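Two days in Skuvbridge (quick notes before I forget)

Typing this on the train home so excuse the state of it. 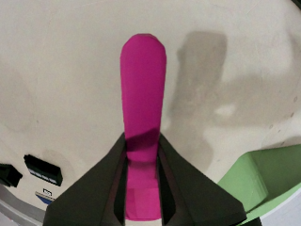 Picture: computer render, Korura image library

Right. Skuvbridge. Everyone goes to Bodedberg because of the castle and the big market, and the train stops there first, so people get off. I stayed on another 23 minutes and I'm glad I did. Smaller town, river down the middle, hills starting more or less where the houses stop. Hardly any queues.

Got in before lunch, dumped the bag at the guesthouse (Salehi, on the corner by the old bridge, run by Homa Abbasi, who lent me an umbrella before I'd even asked). Room at the top, tiny, good bed. Window over the water. Breakfast is included and goes on until ten. Get the window table if you can.

First thing I did was walk the river path. Flat, easy, goes upstream past the allotments and an old mill that's now a pottery. You can go in and watch them throwing pots for nothing. I bought a jug. Did I need a jug, no. After the mill the path gets muddy and there's a stile that is much higher than it wants to be. Proper shoes from there on.

Then the steps. There's a chapel up on the hill and 627 steps to get to it, so the sign at the bottom says and I was in no state to argue by the top. Benches on the way, thank god. The chapel itself was locked but the view is the thing, you get the whole valley and on a clear day Bodedberg castle as well, looking like something off a cake. Take water. The tap at the top was off when I was there.

Food. Had soup and a cheese pie at the cafe on the square, the one with green shutters, can't remember the name and I've lost the reciept. Very good pie. In the evening everywhere was full by seven apart from the place behind the station, which looked grim from outside and was lovely. Trout, potatoes, a plum thing for pudding. Cash only!! I had to run back for some.

Day two it rained so: museum. It's mostly about the ferry trade, from before they had a bridge. Six rooms, one of them entirely ropes. I liked the ropes more than I expected. Upstairs they've got a show of painted maps by Ladan Vahidi, local painter, all of the same bend in the river in different years. Stayed nearly an hour up there. Postcards of them in the shop, bought four, have already bent two.

After that the covered market. Not huge. Honey, knives, second hand coats, a man selling nothing but buttons. The bakery stall at the far end does a walnut roll that you want to get early, they'd gone the first time I went past and I only got one becuase somebody had cancelled an order.

Things I didn't get to: the swimming lake (bus 32 from the square, no buses after tea time, check the board), the evening boat, the caves. The caves want booking ahead and I hadn't. The boat only runs up to the end of September, and the woman in the tourist office said it's nicest right at the end of the season when the trees turn. Might go back for that.

Getting there: same line as Bodedberg, just stay on. Sit on the left for the river. The station has no ticket office any more, only a machine, and the machine hates foreign cards. Buy a return before you set off. Taxi rank is one taxi. It's a fifteen minute walk into the middle anyway, downhill going, so uphill with your bag on the way back, plan for that. I didn't and nearly missed this train.

Would I do two nights instead of one? Yes. One for the hill and one for the lake. And I'd skip the little tourist train thing that goes round the square, it's mainly for kids and plays the same tune the whole way.

More photos when I've sorted my phone out, it's full. Also if anyone knows the name of the cafe with the green shutters let me know in the comments and I'll add it in. Nearly at my stop, bye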